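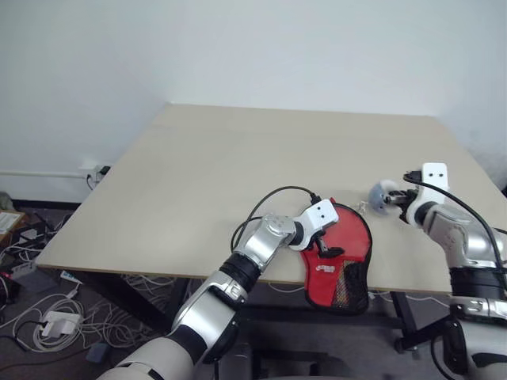
The Last Weigh-In at Kiltgate

The onions come into Kiltgate on Tuesdays. By six in the morning the trucks are lined up along the county road, engines off, drivers asleep or on the phone, and the packing shed has its lights on. The harvest runs from the middle of summer until the first hard frost, and for that stretch the town sets its clock by it.

Kiltgate has 2,000 residents and one traffic light. It also has dark, heavy soil that was the bottom of a lake until the drainage ditches were dug. Growers here call it muck. It is close to black when wet, it blows when dry, and it will burn if you let a trash fire get away from you. Onions love it. So do carrots and celery, and a certain kind of farmer who doesn't mind having it in his ears from April on.

Edit Szilágyi grew up on a farm at the north end of the flats and now runs it. Her father bought the first 100 acres from a man who was tired of floods. She has added to that, a field at a time, mostly from neighbors who retired without anyone to follow them.

"When I was in school there were onion growers on both sides of every road," she says. "You could name them in order. Now I drive to the end of the road and I've only passed myself."

She says it without much feeling. She has told it to the bank, the extension office and two state legislators, and it has worn smooth.

What has changed most, in her view, is the bag. For most of her father's working life the farm sold onions in 50-pound sacks to a broker in the city, who sold them to stores, which dumped them in a bin. Shoppers picked out the ones they wanted. Today most of what leaves the shed is packed for a single household: a few pounds in mesh, with a label, a bar code and a drawstring or a clip. Stores want the bag to sit neatly on a shelf. They want the onions inside to be the same size. They want to be able to turn the whole load away if they aren't.

A grower who used to sell a crop now sells a package, and the package has rules. Onions that are too big go to restaurants. Onions that are too small go to a processor for soup base, at a price Szilágyi describes as "a favor to the truck." Anything with a double center or a scuffed skin goes back to the field and gets plowed under.

The shed that does the sorting belongs to Garside, a family company that has packed for other farms on the flats for three generations. It handles potatoes and citrus as well, which surprises visitors, given that the nearest orange tree is several states away. The fruit comes up by truck in winter, in bulk, and is bagged in Kiltgate for stores in the region. It keeps the crew working after the onions are gone. Without it, the shed would close from December to June, and the people who know how to run the grading line would find something else to do.

Keeping that crew is the hard part. The work is steady but cold, and the distribution center out at Curnov, 40 minutes east, pays more to start. Some people go and come back. The drive is long in snow, and the shifts at the shed end in time for the school bus.

The floods are the other hard part. The ditches were laid out for a climate with gentler rain. Two bad storms in one summer can put a field under water long enough to rot the bulbs where they sit, and onions are a crop you pay for up front. Seed, fertilizer, fungicide and labor are all spent before the first truck is loaded. Crop insurance covers part of it. The rest comes from last year, if last year was any good.

Szilágyi has put in new pumps and raised the bank along the Sirer, the slow brown creek that takes most of the water off the flats. She has also started planting a rye cover in fall to keep the soil from blowing away. The muck gets thinner every year. It shrinks as it dries out, and the wind takes some. In places near the road you can now hit clay with a shovel, and there is an iron post by her barn that her father drove level with the ground. It stands above her knee.

Soil scientists have been warning about this since before she was born. The cures all cost something. Let the water table rise in winter and the soil lasts longer, but the spring planting is late. Leave ground in grass for a few years and it rests, but it doesn't pay the taxes. She does a little of each.

When we visited, in September 2023, the crop was a fair one. The spring had been dry and the necks had cured well. Out in the field the onions lay in long windrows with their tops down, and the smell reached the house. A harvester was working toward the creek with a wagon alongside it — 300 bushels to a load, on a good row.

On Saturday nights in the fall the fire hall holds a supper, and the main dish is onion pie. The recipe is taped inside a cupboard door. It calls for lard, sour cream and more pepper than most people would use, and the onions have to be cooked slowly for an hour before they go anywhere near the crust. The line starts forming at four.

Szilágyi goes when she can. Her daughter is in her second year of college, studying accounting, and has said she might come back. Szilágyi has not asked her what might means. She has a lease to sign in October on another field, the one past the church, and she is still thinking it over. The owner wants five years. She would like three.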